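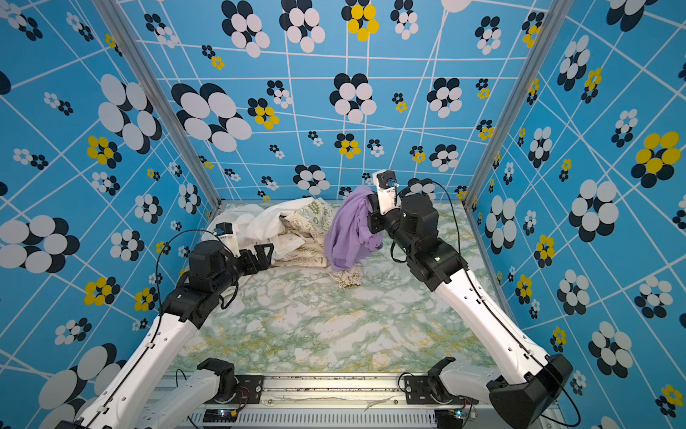 Rowbotham Neighbors Help Board: Home & Decorating Team

How do I stop wallpaper seams from lifting?

Asked by Gamine, April 20, 2019

Hi all! I papered my spare room last July (my first try ever, so be nice) and now three of the seams are curling up near the ceiling. It's a paste-the-wall paper, big floral repeat, and I really don't want to strip it and start over. I have half a tub of the old paste left. Can I just use that? The room gets pretty steamy when the dryer runs next door, if that matters.

2 answers

Lesia Tkachenko
Don't use the old paste! Get a little tube of seam adhesive, the kind with the skinny nozzle. I did my whole hallway this way and it's held for two winters. Lift the edge gently, brush out any dried crumbs, squeeze in a thin line and press it flat with a damp sponge. Then go over it with a seam roller, but lightly, or you'll push all the glue out and get shiny streaks down the wall.

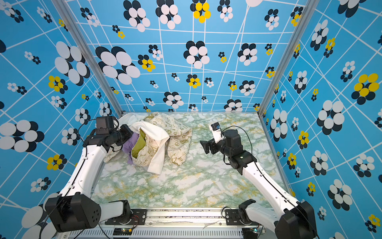

Wipe off the extra right away and leave it alone for 8 hours with the dryer off. If the edge is stiff and won't lie down, dab it with warm water first and give it a few minutes. Oh, and check where that dryer vents! Mine had a loose hose and I was gluing the same seam over and over until I fixed it.

batulura600
what she said. also you probably skipped primer lol. I did too. mine came down in one big sheet while we were eating dinner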